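Workshop notebook - January, started just after 7 in the morning, tea in hand
Bench log for the Trasa job, kitchen and wash-up tasks
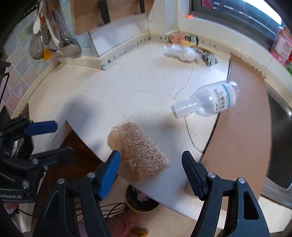 I want to get down what I think about the hand tools before the week runs away on me, because Riku asked me last night how the change was going for people and I gave him a lazy answer. I said "fine, everyone's used to it". That is true as far as it goes, but it skips over most of what has happened to our working day since the arms went in at Noguchi and we became the people who show them how things are done. The loofah is a good place to begin. It stands up on its end on the white counter between the two black fingers, one finger with its blue pad and the other bare, and it is exactly the kind of thing that none of us would have thought twice about picking up a year ago. It's stringy, it's rough, it gives when you press it, and it has no proper edge to get hold of. With my own hand I'd have it in the sink and be thinking about lunch. With the gripper I have to decide where I'm going to close, and how far, and from what angle, and that deciding is now a fair part of what I am paid for.

Some background, mostly for Junpei's replacement whenever we get one. Noguchi does the wash-up and kitchen reset for short-stay flats. Before the changeover there were 15 of us on the floor doing the cleaning itself, in pairs, out of the van. Now 11 are still out in the flats and the other four of us take turns on demonstrations, which means doing ordinary kitchen jobs with the hand-held grippers so the arms can learn from the recordings. Prirnov is the name of the software that sorts the recordings and decides which ones it likes. I have opinions about Prirnov and will try to keep them to one paragraph.

The tally on the whiteboard this morning is 3,138 demonstrations accepted. That's across all four of us and all tasks, going back to the start. I'd have guessed lower. Junpei has done more than his share of those and I'd like that written down somewhere, so here it is written down.

What's different about the body. I used to go home with a sore back from the bending and the vacuum. Now it's the forearm and the base of the thumb, and it comes on sooner than you'd expect for such light work. Squeezing the trigger slowly is much harder on the hand than squeezing it quickly! We tried sessions of an hour and people got sloppy toward the end, and Riku (who is the most patient person in the building) threw a tea towel at the wall. So we've settled on 30 minutes and then you swap, no heroics. I'd like it put in the roster properly instead of being something we remind each other of. Note to self, ask for that.

What's different about the head. This is the part I find hard to explain to my sister, who thinks I wave a toy around all day. When you clean a kitchen you aren't really watching yourself. Your hands know where the sponge is and they move the bottle out of the road before you've noticed there was a bottle. With the grippers every one of those little habits has to come up into the light. Junpei found out last month that he always tips a sponge toward himself before lifting it. He'd been doing it for his whole working life and had no idea, and then he watched four of his own recordings in a row and there it was every time. He was quite pleased about it. I found out that I hover. I come in toward a thing, stop just short, and have a think. Prirnov doesn't care for hovering and knocks the recording back, so I've had to teach myself to commit, and I'll admit I now walk through doorways a bit more decisively as well.

Soft things, a few notes from this round:

Coming at the loofah from low down with the fingers angled up feels better to me than coming straight down on top. Straight down, I end up pushing it over before I've closed on it. Riku disagrees and does it from the top with a sort of quarter turn. Both get accepted. Leave it alone, let people use the way that suits their wrist.

Don't crush it. It's tempting to close all the way since it feels like nothing is happening, but it only has to be held.

If it falls over, let it be over, and pick it up lying down. We wasted a lot of the early days standing things back up by hand and starting again. The flats are full of things that have fallen over.

Clutter stays. I had a disagreement with the Trasa people about this early on. They wanted a bare bench and I said I have never in my life walked into a kitchen after guests have left and found a bare bench. There's a plastic bottle on its side, there's a bag scrunched up against the wall, a cloth, another sponge at the back that somebody else bought. If the arms only ever see a tidy counter then my mates out in the van are going to be called back to every second flat to rescue one. They came around to it, and I'll give them credit, they came around quickly.

The paragraph on Prirnov. It's good at saying no and poor at saying why. You get a red mark and a one-word reason, and the word is nearly always "motion", and you're left standing there like a kid who's been told their essay needs work. Riku has started keeping his own list of what he did on each red one and comparing after, and his list is already more use than the manual. I've asked whether we can get a longer reason on the screen. Waiting to hear.

Now, the people still in the flats, which is what Riku was really asking. When the arms were announced there was a lot of worry, mine included, and I don't think it was silly to worry. Nobody has been let go so far, though two didn't get replaced when they moved on, and I notice that even if it isn't talked about much. The job out there has shifted. The arm does the bench and the dishes, slowly, and the person does beds, bathrooms and whatever the arm couldn't manage. Some like it, because the dishes were the part they hated. Some feel they're minding a machine and miss having a second person to talk to, as the pairs have mostly become singles. That last bit bothers me more than the rest. A day in the van with a good partner was half the reason I stayed as long as I did. I've suggested we rotate everybody through the demo bench for a fortnight at a time, so the ones on their own get some company and we get fresh hands with different habits. It would also mean they'd know where the arm's odd ways come from, having put a few of them in there themselves.

Junpei thinks the rotation would drop the acceptance rate for a while. He's probably right. I still want it.

Dadance, the booking system, has been told to send us the flat notes a day earlier so we can pick tasks that match what's coming up. First lot came through overnight. Lots of frying pans, so the next round will be pans, and I'll need to borrow a couple of heavy ones from home.

To do:
ask for the half-hour swap to go in the roster
copy Riku's list into the shared folder, with his name on it
new pads, and find out who orders them now
talk to the van crew about rotating, in person, at smoko and not by email
pans

Back to the loofah until Riku gets in at 9.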